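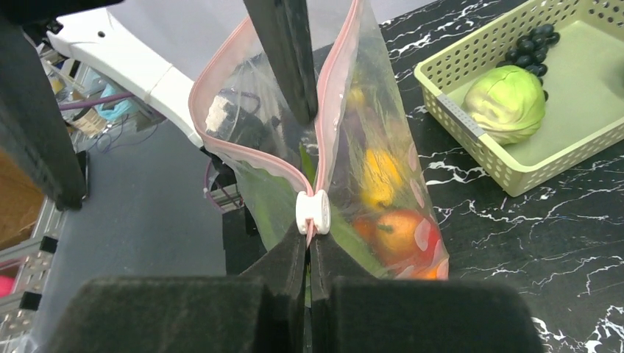
Dratora Slider Storage Bag, Clear

Reusable zipper bag for whole fruit and vegetables. Clear plastic walls, pink zipper track, white slider. Supplied flat.

Specifications
Item no.: 1159
Wall thickness: 80 microns
Pack quantity: 175 bags
Master case: 4000 bags, loose packed
Closure: single track with end stops
Intended use: dry storage, refrigerator

Opening and loading
Move the slider to the end of the track. Hold the bottom of the bag and spread the two sides of the mouth apart until the track forms a V. Load heavy items such as apples and eggplant first. Place leafy vegetables last, along one wall. Do not fill above the side seals.

Closing
Press out excess air. Bring the two halves of the track together and move the slider along the full length in one pass. If the track separates behind the slider, return to the open end and repeat.

Care
Wash by hand in warm water with mild detergent. Dry open, mouth down. Not for microwave, oven or dishwasher. Discard the bag if the track is bent or a wall is punctured.

CAUTION: Keep away from infants and small children. Plastic bags present a suffocation hazard.

Case orders ship from the Mudmont warehouse. For samples, contact Halima Temba, trade sales.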